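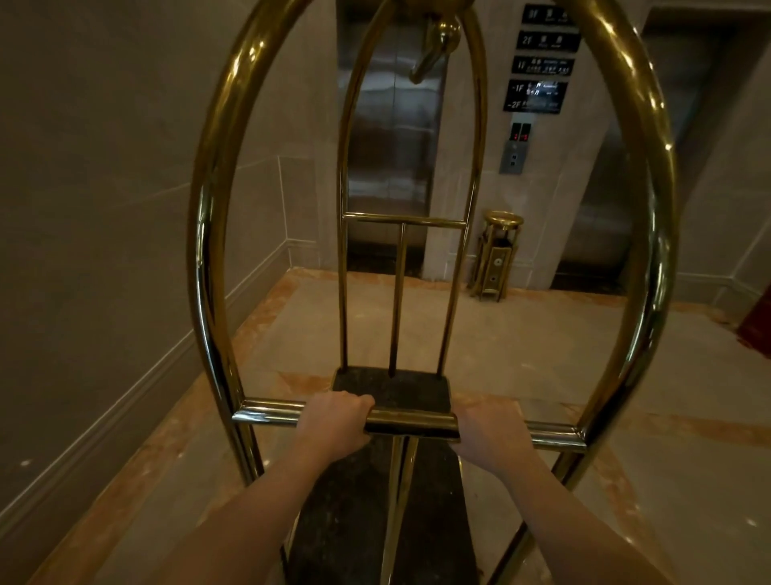
Wirkura is a collection of first-person recordings of manual service work, compiled as training material for robot learning systems. It was begun by the automation firm Pavent under the direction of Andri Brunner and covers tasks in hotels, laundries and small shops. The collection holds 2,658 recordings, known within the project as episodes.

Method

Episodes are recorded from a viewpoint at the head, so that the hands and the object being handled stay in view together. Each episode covers one task from first contact to release. Workers are asked to move at their usual pace and are not given a script. Episodes in which both hands leave the view for a long period are marked as partial and kept in a separate list.

Labelling is done in a tool named Lu. Each episode receives a short written instruction, such as "push the cart to the lift", and a set of time marks for grasp, motion and release. A second labeller checks the time marks, and disputed cases go back to the first.

Cart handling

The luggage cart group contains 200 episodes. It is treated as a separate group for two reasons: the cart is moved by both hands acting on a single bar, and its tall frame stands between the worker and the route ahead. A learning system must therefore judge distance through the arch. Polished floors and steel lift doors add reflections, which early depth estimates often took for open space.

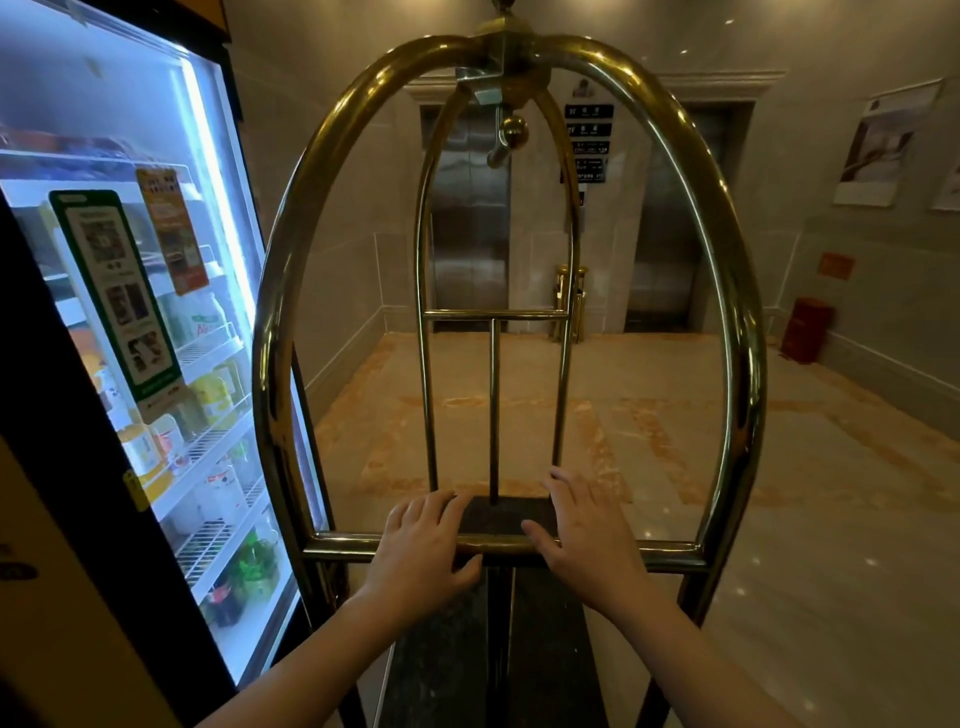 Pushing a brass luggage cart across a lift lobby, with both hands on the lower crossbar.

Hand placement is labelled for each hand separately, as the grip may differ between left and right. Of the episodes in this group, 66 were set aside for testing - none of these is used in training.

Related work

Plovaswood, a smaller collection by the same group, covers the loading and unloading of shelves. It uses the same labels but records from a fixed stand.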